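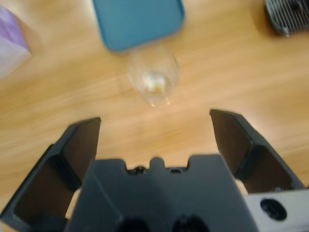 Cistow Tables: the questions we keep getting

Share 11 | Comments 4

Is it supposed to look streaky?
Yes. It's wood, and wood has grain. Ours is pale and fairly fine, and it darkens a bit over the years. If you wanted one flat colour all over, there is a paint shop opposite.

Which way should the grain run?
Along the length, on every table we make. We did one crossways for a customer in Nirkau and still get letters.

Can I put a hot mug on it?
You can. You'll then own a table with a ring on it. Use a coaster, or a folded tea towel, or the post.

I've already got a ring. Now what?
If it's white, leave it overnight, then rub in a little oil with a soft cloth, going with the grain. If it's black, water has got right in and you'll need to sand. Start with fine paper and do the whole top. A patch will look like a patch.

How often do I oil it?
Twice a year. Tobiloba Afolabi in the workshop does his own in June and December and is smug on both occasions. Put it on thin, wait twenty minutes, wipe off everything that's left. If it's sticky the next morning you skipped the wiping.

What do I clean it with?
A wrung-out cloth. No spray polish, and please, no more emails about vinegar.

My table has started to wobble.
Check the floor first. Turn the table round: if the wobble stays in the same corner of the room, ring your builder. If it moves with the table, tighten the leg bolts.

How big is the Akpan?
1778 mm long. The smaller one, the Prastura, is 1510 mm. Both seat six people who like each other. Measure your hallway before ordering, including the bend.

Do the legs come off?
Four bolts each, and the key is taped underneath. It has always been taped underneath.

Can children do crafts on it?
We can't stop them. Glitter is not covered by the guarantee.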